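Home > Company > About Mornent

Print this page | E-mail this page

About Mornent

Mornent teaches robots household and light kitchen work by having a person do the job first. An operator sits at a station with a hand controller and drives the arm through the task from start to finish. The arm's movements are recorded, and the recording becomes teaching material. We do this in simulation and on real equipment.

The company was started by Lakmal Gazi, who had spent several years writing motion scripts for packing lines and wanted a quicker way to get a new task into a machine. The first station was a desk, a monitor and a controller bought second-hand. We now run 3 stations and keep a library of 138 tasks.

How a task is taught

Each task begins as one written sentence, such as "move the food from the sink to the plate." The operator reads it, looks over the layout and takes control of the arm. There is no script to follow beyond the sentence. Operators choose their own grasp and their own path, and small differences between one operator and the next are kept in the record.

A finished run is called a demonstration. A second operator reviews it from the saved views and marks it as kept or set aside. Runs with a dropped object are not thrown out automatically – a drop followed by a clean pick-up can be worth keeping. We ask for 500 kept demonstrations before a task is passed to the training group.

Kitchen work

Our kitchen set is called Jaltlow. It is a simulated kitchen, and most of the tasks in it take place at a double sink with small food items and plates. Operators work from more than one view.

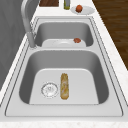
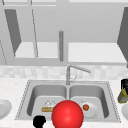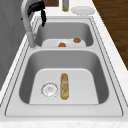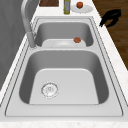 Why we start in simulation

A simulated sink can be put back to its starting layout with one key. An operator can make many attempts in a morning without picking anything up off the floor, and a new employee can learn the controls without putting an arm at risk. Layouts are also easy to change. We can move a plate from a basin to the counter and ask for the same task again.

Simulation has limits. Soft food does not squash the way it should, and thin plates are easier to lift on screen than in a real kitchen. For that reason the final part of every task is taught on a real arm at our Amegashie workshop, where operators use the same controller and the same written sentences.

Our operators

New operators train for two weeks. They begin with single picks, go on to moving an object between two basins, and finish with tasks that have several steps. Experience with robots is not required. We look for steady hands and patience, and we pay by the hour so that there is no reason to rush a run.

What we offer

– Demonstration sets for existing tasks
– New tasks built to a customer's written description
– Controller and station setup under the Asik name, with operator training
– Review of demonstrations recorded by the customer

The smallest order for a new task is 600 demonstrations, reviewed and sorted. Visits to the workshop can be arranged in October, when the stations are open to customers.

Print this page | E-mail this page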